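Girkura publishes results of hand-held gripper comparison

2018-11-24

Girkura has finished a comparison of two hand-held grippers used to record grasping tasks in ordinary homes. The trial set the company's current model, Terden, against its newer design, Bite, and covered 339 recorded grasps on household objects.

Both tools are carried and worked by a person. The recordings are later used to train robot arms fitted with the same fingers. Girkura ran the trial to decide which of the two designs should go forward to its partner Sondel, which builds arm controllers.

Of the 339 grasps, 302 were accepted for training. The others were rejected at review, mostly where the object had turned in the fingers or where the fingertips had left the camera's view.

"Boxes and blocks gave us very little to choose between the two," said Rianne Postma, who led the trial. "Jars and bottles did. A clear jar is hard to see and easy to roll, and if only one pad is bearing on it properly you find out when you lift."

Objects were set out on beds, tables and floors, and the operators were asked to leave the rest of the room as it was. Soft surfaces were included on purpose, as a blanket gives way under a finger and changes the height of the grasp.

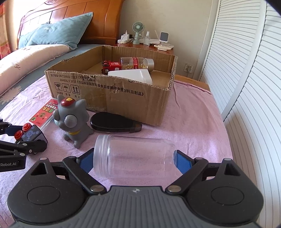 A clear plastic jar between the blue rubber pads of a hand-held gripper during the household trial.

Four operators took part. Each worked through the same list of objects with both grippers, changing over halfway through a session. Kristaps Kalniņš, who maintains the hardware, checked the finger linkages for play at the start and end of each session and logged the readings with the recordings.

Bite had fewer rejected grasps on round objects. Terden was lighter to hold, and three of the operators preferred it for longer sessions. Pad wear was similar on both.

Girkura will supply Bite to Sondel for controller tests in February. Terden stays in production, and existing users do not need to change their pads or mounts.

"We will be looking at how closely the arm repeats what the hand did," said Lucian Munteanu of Sondel. "Closing speed is the first thing we want to check."

A written summary of the trial, with the object list and the review rules, is available on request.

Press contact: Mererid Lougher, Girkura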